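Support > Cellules de préparation > Tickets > Poste de tri, bras droit

Objet : le bras droit s'arrête sur les barquettes en aluminium, et question sur l'organisation du poste
Site : Motaung, atelier de conditionnement
Matériel : cellule Dendari à deux bras, logiciel Utuvex
Priorité : normale
État : ouvert, en attente de confirmation

Message initial (atelier)

Bonjour,

Je vous écris pour le poste de tri qui est en service chez nous depuis le mois de mars. Je m'excuse d'avance pour mon français, je fais de mon mieux pour être précis.

Le problème est le suivant. Quand une barquette en aluminium arrive sur la table et qu'elle est un peu déformée, le bras droit descend, ferme la pince, puis s'arrête avec le message « prise non confirmée ». La barquette reste sur place. Il faut alors appuyer sur la reprise au pupitre, et le bras recommence le même geste, avec souvent le même résultat. Avec les barquettes neuves, bien droites, je n'ai pas ce problème. Avec le papier et le carton non plus.

J'ai noté les arrêts pendant une équipe complète, comme vous le demandez dans le formulaire. Sur 100 barquettes présentées, le bras en a pris 69 sans intervention. Pour les autres, une personne a dû venir au pupitre. Avant la mise à jour du logiciel, nous n'avions pas fait ce comptage, donc je ne peux pas vous donner une comparaison sérieuse.

Merci de me dire quels réglages je dois regarder en premier.

Réponse du support

Bonjour,

Merci pour ces informations. Pouvez-vous vérifier les points suivants et nous donner le résultat pour chacun :
1. la force de fermeture de la pince droite dans le profil « métal mince » ;
2. l'état des patins de la pince (usure, graisse, résidus) ;
3. la hauteur d'approche enregistrée pour la table ;
4. la date du dernier étalonnage des deux bras.
Merci de ne modifier qu'un seul paramètre à la fois.

Message de l'atelier

Bonjour,

Voici les réponses dans l'ordre.

Point 1 : la force était à 40 % de la valeur maximale. C'est la valeur d'origine, personne ne l'a changée ici.

Point 2 : les patins avaient un peu de graisse. Je les ai nettoyés avec le produit Clorard que nous utilisons pour les surfaces, puis essuyés avec un chiffon sec. Est-ce que ce produit est autorisé sur le caoutchouc ? Je n'ai pas trouvé la réponse dans le manuel.

Point 3 : la hauteur d'approche est correcte, je l'ai contrôlée avec la cale fournie.

Point 4 : l'étalonnage date de la mise à jour, en juin. La pince gauche a été refaite en même temps.

Après le nettoyage seul, il y a moins d'arrêts, mais il y en a encore. Je n'ai pas touché à la force.

Réponse du support

Le nettoyant que vous citez ne figure pas sur notre liste. Par prudence, utilisez de l'eau tiède et un savon neutre jusqu'à vérification de notre part.

Pour la force, nous vous proposons de descendre et non de monter. Une barquette mince s'écrase quand la pince serre trop fort, l'écartement final devient plus petit que la valeur attendue, et le logiciel conclut que la pince est vide. Essayez 27 % et élargissez la tolérance d'écartement d'un cran, en deux essais séparés.

Message de l'atelier

Bonjour,

J'ai fait les deux essais. Avec la force à 27 %, la pince tient bien les barquettes peu déformées et je n'ai plus vu le message pour elles. Avec la tolérance élargie en plus, presque toutes passent. Il reste les barquettes très pliées, surtout quand un bord est couché à plat contre la table. Pour celles-là, le bras cherche le bord, ne le trouve pas, et demande de l'aide.

Je profite de ce ticket pour poser une question qui n'est pas purement technique – vous me direz si je dois l'envoyer à un autre service.

Avant, nous étions debout à cette table toute la journée. Les gestes étaient petits et toujours les mêmes, et plusieurs collègues avaient mal aux poignets. Maintenant ce sont les bras qui font ces gestes, et de ce côté tout le monde est content. Mais le travail est devenu un travail d'attente. On ne peut pas partir faire autre chose, parce que l'arrêt peut venir après deux minutes ou après une demi-heure. Et quand il vient, il faut être là assez vite, sinon le tapis en amont se remplit. Au début, la consigne était de rester debout à côté du pupitre et de surveiller. En pratique, regarder une machine qui marche bien est plus fatigant que je ne le pensais. 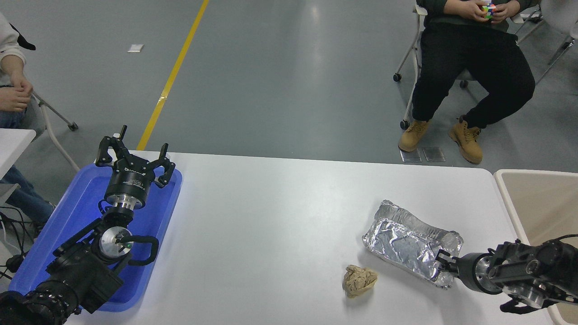

L'attente est donc une partie du poste, et je voudrais qu'elle soit écrite comme telle dans la fiche de travail. Pour le moment, la fiche parle seulement de « surveillance continue », ce qui ne correspond pas à la réalité. Pendant que la pince droite va vers une barquette froissée, on peut être assis sur une chaise à roulettes, un Rubik's cube dans les mains, et je ne considère pas cela comme une faute. Ma demande est que le système appelle la personne clairement, et que la personne n'ait pas à deviner. Aujourd'hui, le signal d'arrêt est un texte au pupitre et un bip très court, et avec le bruit du tapis on l'entend mal.

Mes questions sont donc les suivantes :
– Peut-on avoir un signal sonore plus long, et réglable en volume ?
– Peut-on ajouter une colonne lumineuse visible depuis les chaises ?
– Peut-on dire au logiciel de laisser une barquette trop pliée de côté et de continuer avec les autres pièces, au lieu d'arrêter toute la cellule ?

La troisième question est la plus importante pour nous. Si les barquettes difficiles sont mises à part, une personne peut les reprendre à la main toutes les heures, en une seule fois. Entre-temps, elle pourrait faire les étiquettes ou le contrôle des palettes, qui sont des tâches que l'équipe demande à garder. Plusieurs collègues m'ont dit que le contrôle leur plaît davantage que le pupitre, et il y a là aussi une question de formation, parce que tout le monde n'a pas encore reçu l'accès.

Réponse du support

Merci pour ce retour détaillé.

Signal sonore : oui, dans Utuvex, menu Alertes, durée et volume. Il faut le niveau d'accès « responsable ».

Colonne lumineuse : la sortie existe sur l'armoire de commande, mais la colonne n'est pas comprise dans votre contrat. Nous vous envoyons un devis.

Mise à part des pièces : la fonction s'appelle « report de pièce ». Elle est désactivée par défaut. Elle demande une zone libre sur la table, à déclarer dans le plan de cellule, et un nombre maximal de pièces reportées avant appel. Nous conseillons de commencer avec un maximum de cinq.

Pour la fiche de travail, la rédaction appartient à votre site. Nous pouvons vous fournir un modèle où la surveillance est remplacée par « disponibilité sur appel », avec un délai de réponse à fixer par vous. Une modification de ce type doit être vue avec votre responsable sécurité.

Message de l'atelier

Bonjour,

Le report de pièce est activé, avec un maximum de cinq. J'ai déclaré la zone au bord de la table, du côté du bras droit. Le premier essai a été refusé parce que la zone touchait le volume de travail de l'autre bras ; je l'ai réduite et le plan a été accepté. Le signal dure maintenant quatre secondes et on l'entend depuis l'étiquetage.

J'ai transmis le modèle de fiche à la sécurité. Il reste à fixer le délai de réponse. L'équipe propose trois minutes, la direction du site préfère deux. Je garde le ticket ouvert jusqu'à la fin de la période d'essai, et j'attends aussi votre réponse définitive pour le produit de nettoyage.

Cordialement

Tickets récents
Dendari : la pince gauche ne revient pas en position de repos
Utuvex : accès « responsable » perdu après changement de mot de passe
Report de pièce : zone refusée par le plan de cellule
Produits de nettoyage autorisés sur les patins
Motaung : bip d'alerte inaudible près du tapis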